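**Two-arm folding build, shop notes, April 2021** 1/5

Test load is red athletic wear with white trim, on gray upholstery. Shiny fabric slides on itself, so grip force matters more than path. Current limit on both grippers is down to 349 mA.

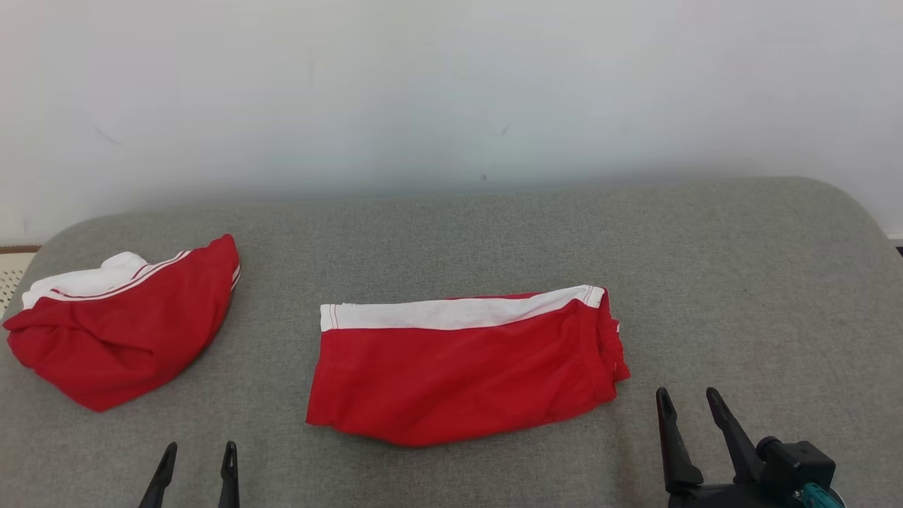 2/5 Control loop runs at 40 Hz. Wahyudi Gunawan wants it faster. The serial bus disagrees.

3/5 Reprinted the fingers with a slot near each tip. Wrist view is now good enough to find a hem. 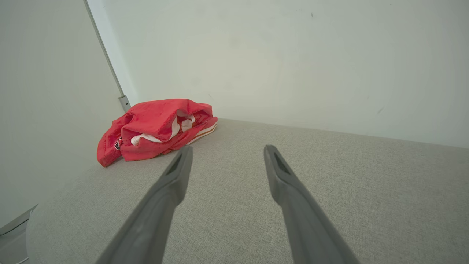

4/5 Next: recalibrate the wrist offset, 17 poses per arm.

5/5 Config goes up on Trarkley tonight.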